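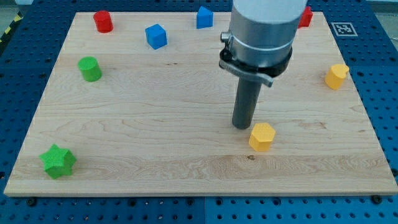

Ingrid Park asked whether a department could simply order the arm now and work out the table, the tooling and the training later. The answer is no, and the reasons come up often enough that they are set out in full in the answers that follow. These pages apply to all departments of Zutville College of Technology wishing to acquire, share or replace a robot workcell under the equipment programme.

What does the programme pay for?

The programme meets the cost of the arm and its controller, the table on which the work is done, one end tool, and the first set of work pieces. It does not meet the cost of building alterations, new sockets, floor marking or furniture. Those items fall to the department and must appear in its own budget before an order is raised.

Is a gripper included?

A gripper is not included as standard. Many teaching and research tasks, such as pushing coloured blocks across a board, can be carried out with a plain rod fitted at the wrist. A rod has no moving parts and needs no air supply or additional wiring. Departments which require a gripper should request it under the heading "Further tooling" and explain which planned task cannot be done without one.

How much should be set aside for tooling?

The tooling allowance is £468 for each workcell. It covers the rod, the collar by which it is held and one spare of each. Unspent allowance may be used for work pieces but may not be carried into the following year.

What is the cost of the table?

The current contract price for the perforated table is £3565, delivered and levelled. The supplier is Kincaid. Departments may propose a different table, provided that its hole spacing matches the fixings already held in the central store. Tables with odd spacing have been bought in the past and have proved costly to put right, as every bracket and clamp then had to be made specially.

May a wooden board be used as the work surface?

Yes. A flat wooden board screwed down to the table is acceptable for light work with blocks and similar pieces. It should be entered as a consumable, not as equipment. Please allow for a replacement board each year where the tool works close to the surface. Joints between planks should be checked by hand before the board is fitted, as a raised edge can catch a sliding block and spoil a run of trials.

Which work pieces may be ordered?

The standard set is supplied by Brundora and contains simple solids in plain colours: cubes, cylinders, prisms, stars and hearts. Departments may print their own pieces if they wish. Printed pieces should be costed by material only, and staff time should be shown separately. Where a project depends on telling pieces apart by colour, the same colours must be used throughout the life of the project, and spares should be ordered at the outset. Later batches do not always match.

Do printed markers for locating the table need to be budgeted?

A printed black-and-white marker costs very little and may be charged to general stationery. A rigid backing is advised. The camera which reads the marker is a separate item and should be listed with its mount, its cable and any software licence.

How much floor space should be planned?

The plan must show the table, the full reach of the arm and a clear walkway outside that reach. The boundary is to be marked on the floor before the arm is switched on for the first time. Estates will lay the hazard tape on request, and the charge is passed to the department. Space for opening the controller cabinet is often forgotten, and applications which omit it will be returned.

Can two departments share one workcell?

Sharing is encouraged. A shared application must name a lead department, which holds the budget and arranges repairs. It must also state how time will be divided and how tools will be changed between users. A quick-release collar with a lever adds to the first cost but is usually justified where tools are changed every day. Shared workcells are given priority when funds are short.

What are the running costs?

Departments should budget for an annual service, replacement of cables and worn tooling, and the controller licence. The service contract is held by Clonometti and runs for three years from the date of delivery. It does not cover damage caused by driving the tool into the work surface. Yaroslav Lysenko keeps a record of such repairs, and figures from earlier years may be obtained from him when a budget is being prepared.

Is training compulsory?

Yes. At least two members of staff from each department must complete the operator course before delivery. The course is free of charge, but cover for teaching hours is not provided. Students may operate the arm only when a trained member of staff is in the room.

Is it possible to buy a used arm?

A used arm may be considered if the maker still supplies parts and if the controller can be inspected before payment. The seller must provide the service record. Arms without a working emergency stop, or with altered safety wiring, will not be approved at any price.

When must applications be received?

Applications for the coming year close at noon on the last working day of November. Decisions are sent out in January, and orders are placed in February. Delivery of the table generally comes before delivery of the arm, and departments should make sure that the room is ready to receive it.

What happens if the price rises after approval?

The programme will meet an increase in the price of the arm or the table. It will not meet an increase caused by a change to the department's own request. Any such change must be sent in writing to the equipment office, together with a revised plan of the room where the layout is affected.

To whom should questions be sent?

Questions on budgets and orders should be sent to the equipment office. Questions on tooling and room layout should be addressed to Yaroslav Lysenko, who is available by appointment between 10 am and 3 pm during term.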